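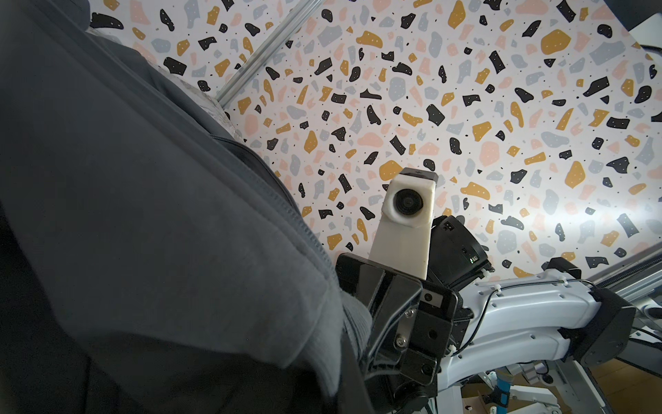
Most camping kit wears out in the cupboard. A tent that was sound in August can come out in spring with mould along the seams, and a stove that lit first time can refuse to light at all. An evening's work before you put things away will prevent most of it. Start with the clothes. Dark grey fabric like this hides wood ash and grease well, so check it under a good lamp, and look along the line of the zip where grit collects. Brush the teeth with an old toothbrush, close the zip and wash the garment inside out at 30 degrees. Leave out the fabric softener.

Tents

Pitch the tent in the garden or hang it over a line. Turn it inside out and shake it, then wipe off mud with a sponge and lukewarm water. Don't put a tent in the washing machine. The drum pulls at the seams and the waterproof coating can come away in flakes.

If the floor has gone sticky, the coating is breaking down. You can scrub off what is loose and brush on a new coat, but it takes an afternoon and the floor is never quite the same. I did this with an old Lundeck two-person and got another few trips out of it.

Let the tent dry fully, including the corners and the hems, where water sits longest. Then put it loosely in a cotton sack or an old pillowcase. The bag it came in is made for carrying, and too tight for months on a shelf. Count the pegs before you put them away and straighten the bent ones with a hammer on a block of wood.

Poles need a wipe with a damp cloth. When folding shock-corded poles, start from the middle section and work outwards, so the cord is stretched evenly.

Fleeces and mid-layers

Fleece dries quickly and smells of smoke for a long time. Airing it outdoors for a day does more than a second wash. If it still smells, soak it in a bucket of cool water with a cup of white vinegar, rinse it well and dry it flat.

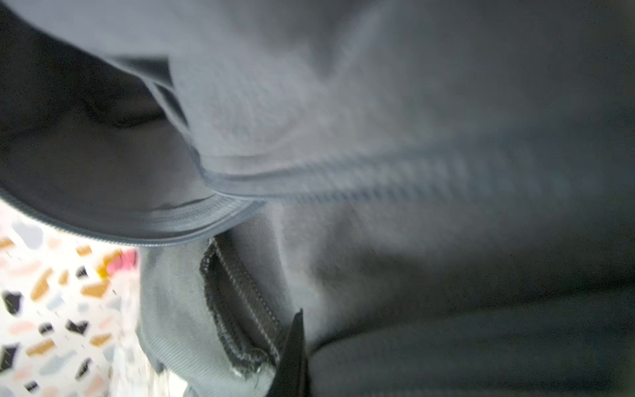
Grey fabric folded over in layers. Check inside the folds for damp before storing.

Keep fleece away from radiators and tumble dryers on a high setting. The fibres go hard at the tips and the cloth loses its softness. Fold it and lay it on a shelf. A vacuum bag saves space but leaves the pile flat, and it takes a while to recover.

Sleeping bags

Hang a sleeping bag over a door or a wide rail for a day, unzipped, then turn it and hang it the other way. Synthetic bags can be washed in a large machine on a gentle cycle. Down bags need proper down soap and a slow, low dry with a couple of clean tennis balls in the drum to break up the lumps. Allow 4 hours at the very least, and feel for clumps before you decide it is done.

Store it uncompressed. The large mesh sack supplied with an Irkine bag is good for this, and a duvet cover does just as well. 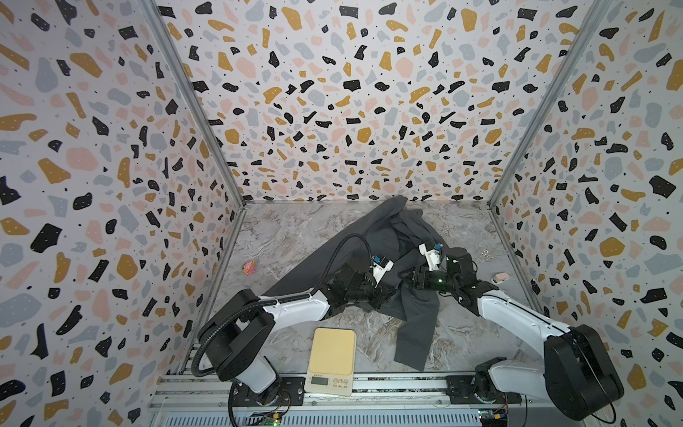
Sleeping mats should be kept with the valve open, either flat under a bed or rolled as loosely as the space allows. Moisture from your breath stays inside a mat that has been blown up by mouth, and an open valve lets it out.

Stoves and pans

Take the gas cartridge off the stove and keep it outside the house, upright, in a shed or other airy place away from heat. Clean the burner head with a dry brush. My Trellik has 11 small holes in the jet ring and it only takes one blocked with dried soup to spoil the flame. Don't poke the holes with a needle, which can widen them.

Burnt pans come clean with bicarbonate of soda. Put 200 ml of water and two tablespoons of the soda in the pan, bring it to a simmer, let it cool and scrape with a wooden spoon. Don't use it on bare aluminium, as it will turn the metal dull and grey.

Torches and lanterns

Take the batteries out. Wipe any white crust off the contacts with a cotton bud and a drop of vinegar, then dry them. Put the batteries in a labelled bag beside the torch.

Liis Sproģis
January 11, 2025

Related tips
Getting pine resin off canvas
How to re-proof a rain jacket at home
Cleaning a water bottle that smells
Avotiņš folding chair: replacing the seat
Drying walking boots without cracking the leather
What to keep in a camp repair tin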